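Search the notebook
Search

Grasp monitor, left hand: notes
27 February 2020
Amnuay Rojanasak

Picking up from the January entry, where the slip flag was firing so often that we had stopped looking at it. I have rewritten the monitor so that it no longer works from one threshold per finger. It now keeps a short window of motor current for each finger and compares it with the window taken at the end of the close. If the two drift apart while the commanded pose is unchanged, the flag goes up. It runs in its own process, so a crash there no longer takes the arm controller with it.

The roll is a reasonable first object. It is wide for the hand, so the fingers stop early and the current settles at a level the old code read as a collision. In the new config the expected closure comes from the width estimate that perception sends over, and the collision check is held off until the fingers are inside that band. 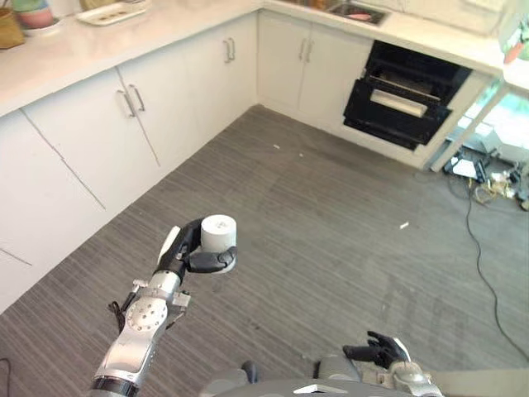

Ritva Kokkonen wants the width estimate kept out of the monitor altogether. Her point is that perception gets the width wrong whenever the fingers hide the edges of the object, and then the monitor inherits the error and reports a bad grasp that is fine. She would take the width once, before the hand closes, and freeze it.

I agree with the freezing. I don't want to drop the width completely, as then we are back to one set of numbers for everything. Changed it this afternoon: the planner stamps the width into the grasp request and the monitor reads it from there. Perception can keep publishing whatever it likes during the hold.

Replay against the old logs: 593 holds in the set, 535 of them usable. The rest are missing the finger current topic, from when the recorder was started before the hand driver. I fixed the launch order but there is no way to get those back. Ketsara is going through the usable ones and marking where the object moved in the hand. Until she is done I have nothing to say on false alarms.

Soft objects are the harder case. The current climbs slowly as the material gives, and it goes on climbing after the fingers have stopped as far as the encoders can tell. The baseline window gets taken in the middle of that climb, so everything after it looks like drift. I tried waiting longer before taking the baseline, which works but makes each pick feel stuck. Now I wait for the slope to fall below a limit, with a timeout of 2 seconds. Limit is in hold_monitor.yaml under settle_slope. Please don't tune it by hand on the robot, put the change in the branch.

The wrist view is only logged for now. Lucinda asked if it could feed the monitor too. Maybe later – at this range the fingers cover a good part of whatever is held, and the segmentation we have was trained on open views.
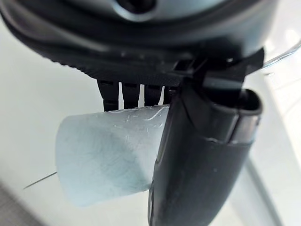
Release and retreat

Separate problem, same code. After a release the planner asked the monitor if the hand was empty, and the monitor answered from the last hold window, so for a moment it said "holding" with the fingers fully open. The planner then kept the object attached to the hand in its collision model and refused the retreat path. Orathai found this in the planner log, not me.

The monitor now has three states: empty, closing, holding. Open command clears the window right away and goes to empty once the encoders pass the open pose. The planner detaches the object on that state change and on nothing else. The open pose is the one with the thumb out to the side, stored as open_wide; the older open_flat is still in the file but I have marked it as deprecated.

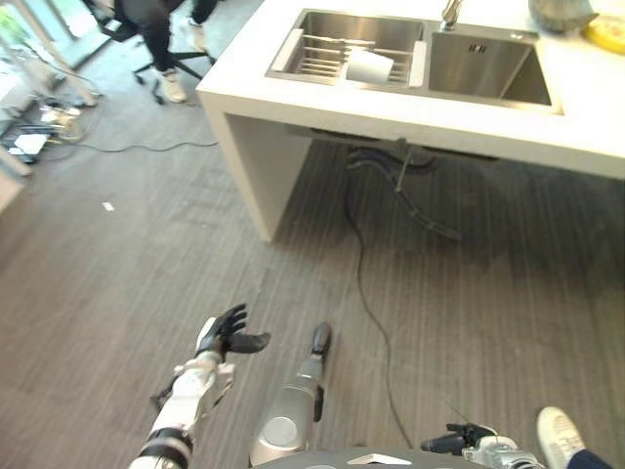

I also made the retreat wait for the detach message before it plans. Before this it could plan against a scene that was one update old. If the message doesn't come the retreat fails with its own error code (5, see the table in the readme), so at least it can be told apart from a real collision.

Still open:

- Marked holds from Ketsara, then rerun the replay with the frozen width.
- settle_slope is the same for all fingers. The thumb probably needs its own.
- The right hand still runs the old monitor. Leave it until the left one has been through the replay.
- Clock offset between the hand driver and the wrist camera log. Orathai has a script for it somewhere in the Covley repo, I need to ask her where.

Branch is hold-monitor-2. Not merged.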